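Stastwood Library Expands Saturday Repair Program

Thursday, July 30, 2026

The Stastwood Public Library will extend its household repair program to every Saturday of the month, the library board has announced. The program, which began in March as a monthly session in the Lau Street branch, allows residents to bring in small household articles and mend them with the help of trained staff. Attendance has grown steadily over the spring and summer, and the library recorded 187 registered visitors at the most recent session.

Under the new schedule, sessions will run from 10 a.m. to 3 p.m. at the Lau Street branch. The Vungate branch will continue to accept articles for drop-off during regular hours, and these will be moved to Lau Street on Friday evenings. Owners who use the drop-off service must still attend in person to collect their belongings.
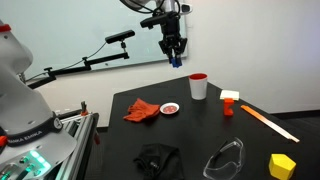 The expansion was approved at the July meeting of the board, following a report prepared by Ratih Halim, head of public services. The report found that 270 articles had been brought in over the program's first four sessions. Lamps, clocks and kitchen appliances were the most common, followed by clothing, bags and small pieces of furniture. Of the residents who completed the exit survey, 71 percent stated that they would otherwise have thrown the article away.

"The demand was greater than we planned for, and a single Saturday each month left many residents on a waiting list," Halim said. "A weekly session lets us see people while the matter is still of use to them. A heater that waits until May has waited too long."

Staffing will increase to meet the longer schedule. Sutrisno Setiawan, who has supervised the electrical bench since the program opened, will become full-time program coordinator. Ningsih Latuheru will take charge of sewing and textile repair, and a second electrical instructor will be appointed before the end of September. Applications for that position are open through the library's personnel office.

Spare parts will be supplied by Liltus, a hardware cooperative in the Vungate district, under a one-year agreement. Residents will pay the cost of any part fitted, and there is no charge for instruction or for the use of tools. The library asks that visitors bring the original part wherever possible, together with any manual or warranty papers they have kept. Articles under warranty will be accepted only if the owner signs a form acknowledging that repair may end the coverage.

Revised safety rules take effect with the new schedule. Visitors working at a bench must be at least 16 years of age, and younger children may take part in the sewing area when accompanied by an adult. Eye protection will be required for drilling, sanding, cutting and all work on springs. Clear glasses with a single curved lens and thin folding arms are the accepted style, and each bench will hold several pairs on loan. Residents who wear prescription glasses should ask for a larger pair that fits over their own. Closed shoes are required in all areas, and food and drink must be kept outside the workroom.
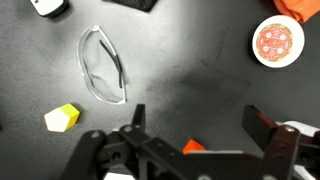 Certain articles remain outside the scope of the program. Microwave ovens, gas appliances, power tools with damaged casings and anything containing refrigerant will be turned away at the door. Children's toys and play food are welcome, and a small round plate with a pizza printed in the middle is as acceptable as a mantel clock, provided that it is clean. Large furniture may be brought by appointment only, and the branch has no space to store it overnight.

Registration will open one week before each session, online or at either branch desk. Each Saturday will offer 50 places, with one article per person. Residents without a reservation may wait for an open place but cannot be guaranteed a bench.

Lilibeth Castillo, who oversees the Lau Street branch, confirmed that the ground-floor reading room will stay open during sessions. Visitors to the workroom are asked to use the side entrance, which has step-free access. Bicycle parking is available beside the door — car parking on Lau Street is limited to two hours.

Questions about the program may be directed to Puspita Nugroho in the public information office. Printed copies of the full rules are available at both branches.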